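Learning to eat supper at the table again

Thursday, May 28, 2026 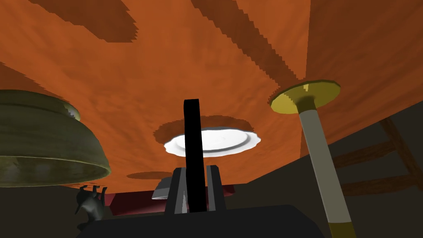 A white plate on orange.

I have been meaning to write about supper for months, and every time I sit down to do it somebody rings or the washing needs bringing in, so tonight I've put the phone in the other room and here we are.

When the children left home we stopped eating at the table. It wasn't a decision, it just slid. First it was a tray on a Friday with a film, then a tray on a Sunday as well, and by January the table had become the place where post went to be ignored. I found a letter from the Gostow library under a seed catalogue, asking very politely for a book I'd had out for 42 days. (It was a history of canals. I got as far as the second lock.)

What changed things was Ward Verbruggen coming to stay. Ward and my husband worked together at Kimholm years ago, and he'd asked if he could have our spare room for a couple of nights while his boiler was being replaced. He ended up with us for 21, boilers being what they are. You can't hand a guest a tray, or at least I can't, my mother would rise up and haunt me, so I cleared off all the post and we ate at the table every single night he was with us.

And oh, I had missed it! We talked about all sorts. Ward told us about the summer he spent picking pears, and my husband, who I have been married to for a very long time, came out with a story about a bicycle and a vicar that I had never once heard before. We'd still be sitting there at nine with the cheese going soft, when on a tray night I'd have been half asleep by eight.

The food was nothing special, I should say. Leek and potato soup more than once, sausages, a fish pie that came out rather wet, and a great many omelettes. Ward did a lovely dish with chicory and ham that he says is all in the sauce, and I've tried it since and mine goes lumpy. If anyone has a way with cheese sauce please do write and tell me.

When he went home I was sure we'd drift back to the sofa. We have, a bit. Friday is still a tray and I'm not giving that up for anyone. But the rest of the week I lay the table before I start cooking, forks and water jug and all, and by then it feels silly to go anywhere else. The post lives in a basket by the front door now and is ignored there instead.

The canal book went back, by the way, and I've taken out one about beekeeping. Ward is coming again in a fortnight, and I've promised him the fish pie, so I had better find out what I did wrong with it.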